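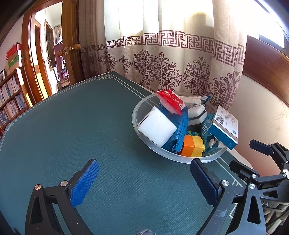

Tiempo de lectura: 3 min

Contra la potencia de etiqueta

Trabajo desde hace años con armarios de telecomunicaciones y cada vez confío menos en la primera línea de las hojas técnicas. Esa línea dice casi siempre una cifra de vatios. El comprador la lee, la compara con otra y decide. Yo pienso que este método es malo y que los fabricantes lo saben.

En la instalación de Montecinos compramos un módulo Skendham de 2000 W. La cifra era verdadera, pero solamente a 25 grados y con tensión de entrada alta. Nuestro armario está en una azotea y en agosto el aire interior pasa mucho de esa temperatura. La curva de reducción estaba en la página final del documento, en un gráfico pequeño y sin cuadrícula. Con ella en la mano, habríamos elegido otra cosa.

El modelo de Stavholm que usamos después anuncia 800 W. Parece poco. Sin embargo, mantiene esa potencia hasta 50 grados, y tres unidades en paralelo nos dan lo necesario, aunque una de ellas falle. Ocupa más espacio, lo reconozco, y el cableado de las barras fue bastante incómodo.

Mi colega Baltasar Gallardo me responde que un ingeniero debe leer la hoja completa. Tiene razón, pero muchas compras las firma una persona que recibe una tabla con dos columnas: precio y vatios. Para esa persona la letra pequeña no existe.

Yo pediría una cosa modesta: que la potencia a 50 grados aparezca al lado de la nominal, con el mismo tamaño de letra. También me gustaría ver el rendimiento a media carga, porque en un sistema redundante los módulos pasan así casi toda su vida. Mientras esto no llegue, en mis pliegos exijo la curva en forma de tabla, y al proveedor que no la envía no le pido oferta.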